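Home | Lists | Archive by thread | Archive by date | Search

Clustovden Makers list
4 July 2019, posted by Ebony McKinnon

Subject: Re: drawer box, which handle and what finish

> I've got the Tapsell box together and the drawer runs well enough,
> but I can't settle on a handle. A round knob looks lost on a
> front that wide. What did you put on yours, and did you scorch
> the wood or stain it? Mine is bare and looks like a crate.

I went for a black metal handle, L-shaped, fixed low down on the right of the drawer front. It sticks out a fair way, so leave room in front if the box is going on a narrow shelf. I bought mine from Larkell, part 3128, and it came with two lengths of screw. Use the shorter ones — the long ones came through the back of my drawer front and I had to file them down.

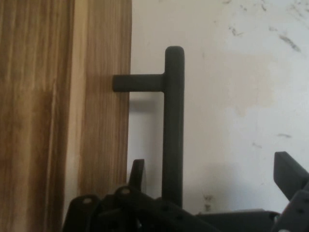
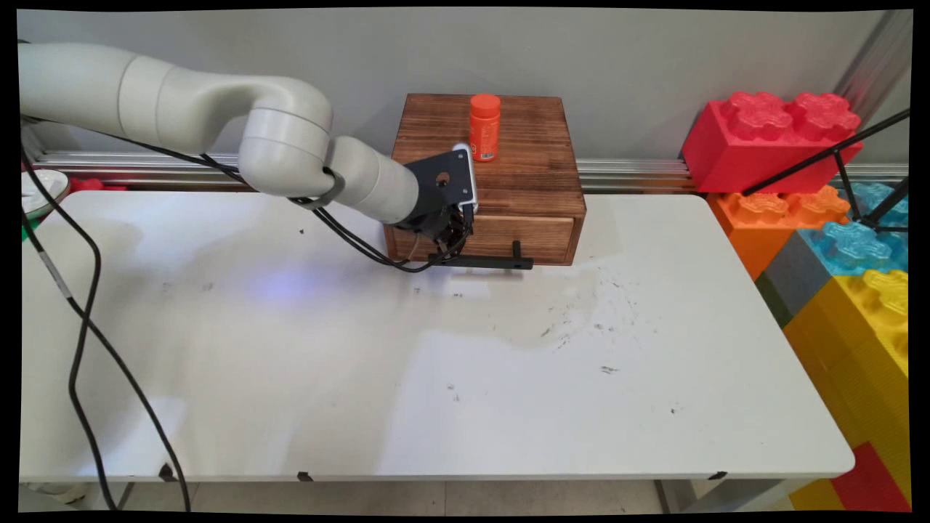
Ebony McKinnon
List moderator and workshop secretary

The finish is a light scorch with a dark stain over it. I kept the torch moving along the grain and stopped while there were still paler streaks showing. One coat of stain, wiped off after 4 minutes. A second coat on a test piece hid the grain completely.

The top is flat, so things get stood on it. There's an orange bottle on mine at the moment. I'd put wax on the top before you start using it, and do the drawer front at the same time.

If anyone else wants the handle, tell me before October and I'll add it to the Prosbridge order.

Ebony

Recent on this list
Waxing over stain
Drawer runners that stick in damp weather
Prosbridge order: what to include
Spare offcuts, free to collect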